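Skinberg Supply
Home > Textiles > Towels > Work towels

Tultus Work Towel, Royal Blue

Back in stock. Same towel as before, same blue, new label. Sold in packs of three or five. Made for benches, tables, sinks, gym bags, wherever. Soft, thick, folds up small enough to leave sitting out.

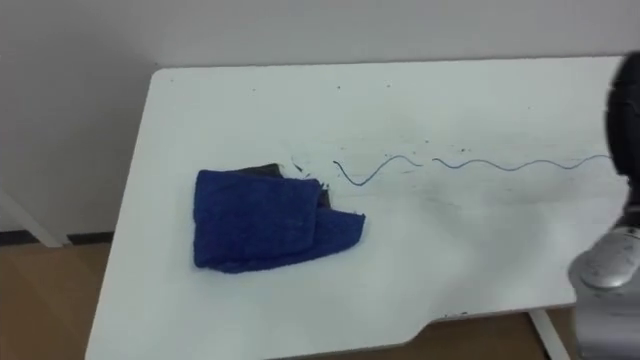
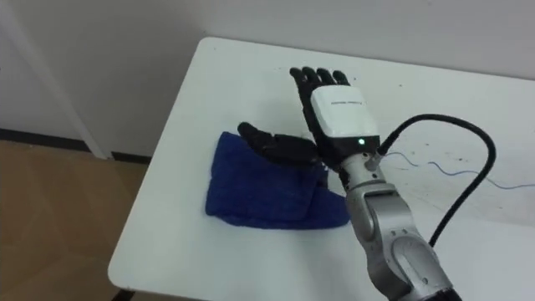 Photos: Skinberg Supply. Royal blue towel, folded, on white table (both photos).

In stock, ships from our warehouse
Pack of three
Pack of five, $47
Add to cart | Save for later | Ask about this item

Quick specs
Brand: Tultus
Color: royal blue (one color only for now, see below)
Length: 40 in
Material: cotton
Use: drying, wiping, padding, covering
Hanging loop: no
Wash: machine, warm
Dry: tumble, low, or line
Packaging: paper band, no plastic bag

What it is

A work towel. Not a fancy bath towel, please don't buy it as a wedding gift (one customer did, it went OK, still). Bigger than a kitchen towel, smaller than a bath sheet. We carry it because people kept asking for something between a rag and a good towel and the old Dresto ones got thin.

Deep blue, hides coffee and most grease. Does not hide flour or drywall dust. If you work with anything white and powdery get the gray Dresto while we still have some.

Folding

Lots of questions on this so putting it here. Comes folded in the paper band, fairly flat. Once you take the band off it will not go back that neat, it's thick and the folds get puffy. Fine for a shelf. For a drawer, fold in half the long way, press down with your forearm, then in half again. Or roll it. Rolled is better for bags.

Don't bother ironing.

Folded up it also works as a pad. Under a vise, under a sewing machine, under whatever scratches the table. Will slide on a slick top if you push on it. Not sold as non-slip and we don't recomend it as one.

First wash

Wash before you use it. Blue comes off in the first wash and a bit in the second. On its own or with darks. After that it's fine with other stuff, we've had ours in with gray sweatpants for months.

Lint: yes, at first. Two washes gets rid of most of it. If you're wiping glass or anything glossy, wash it three times and shake it out outdoors. White tables show every speck so wipe down after unpacking.

No fabric softener. It stops soaking up water properly if you do, and then we get the email.

Bleach will turn it a sort of tired purple. Ask us how we know.

Edges

Stitched on all sides. Threads can come up at the corners with heavy use. Snip them, don't pull. If the stitching opens more than a finger width in the first few months send us a picture and your order number and we'll swap it. Normal fuzz on the edge isn't a defect. A run in the fabric is.

Goes with

Symonenko wall rail, short. Towel hangs over it doubled. No loop needed.
Symonenko wall rail, long. Fits a few side by side with air between them.
Dresto work towel, gray. Thinner, dries faster, last of the stock.
Tultus hand towel, royal blue. Same fabric, same dye, comes in singles.

The table is not included and no we don't sell it. We get that one a lot too.

Customer notes

Cleaned up a little for spelling.

"Bought the five for a pottery class. Clay washes right out. Blue got on one white apron so do read the washing part."

"Thicker than I thought. Takes all night to dry on a hook. On the dryer it's fine."

"Wish it had a loop. Sewed one on myself, took no time."

"Good towel. Band was torn when it came, towel was clean."

"We keep a folded one on the bench for setting small parts down so they don't roll off. Best use for it so far. Also wiped up a whole mug of tea with it and it kept up."

"Color is darker than on my phone. Not a complaint, like it better."

Questions we get

Other colors?
Tultus says a dark green is coming in August. No photos yet, no pre-orders. Sign up on the green towel page and you'll get one email, just the one.

Can I buy a single?
Not of this size. Hand towel yes.

Is it good for cars?
For drying the mats and door sills, sure. Not for paint. Get a proper car cloth.

Dogs?
Yes. Good dog towel. Shake before washing or the filter clogs.

Does it shrink?
A little on the long side if you dry it hot. Keep it on low.

Can you print a logo on it?
No. Tried it, the print sat on top of the fabric and cracked. Embroidery in a corner works but you'd have to find someone local, we don't do that in house. If you're having it done, wash the towels first so they're done shrinking.

Bulk orders

Over 40 packs, write to us before ordering so we can check the shelf. Mixed threes and fives OK. Price drops a bit, how much depends on freight that week. We'd rather quote you than post a number and have to change it.

Schools and clinics can pay by invoice, put the PO number in the order notes box. Not in the address line please, it prints on the label.

Shipping and returns

Ground shipping, most orders leave the next working day. Packs of three go in a padded mailer, fives go in a box. Several packs go in one big box and the towels get squashed, they fluff up again after a wash.

Returns within 47 days, unwashed, band on or at least in the bag with it. Washed towels we can't take back unless there's a fault. You pay return postage if you changed your mind, we pay if we messed up. Put a note in with your order number on it, otherwsie it sits on the returns shelf while we guess.

Exchange for the gray Dresto is OK while it lasts, we refund the difference.

Stock note

Older packs have the Dresto-style band with the blue stripe, newer ones have the plain Tultus band. Same towel inside. You may get either. If you need them matching for a shop display say so in the order notes and we'll pick through.

Item page updated Jun 9, 2021. Prices don't include sales tax.

More in Work towels | More from Tultus | Back to top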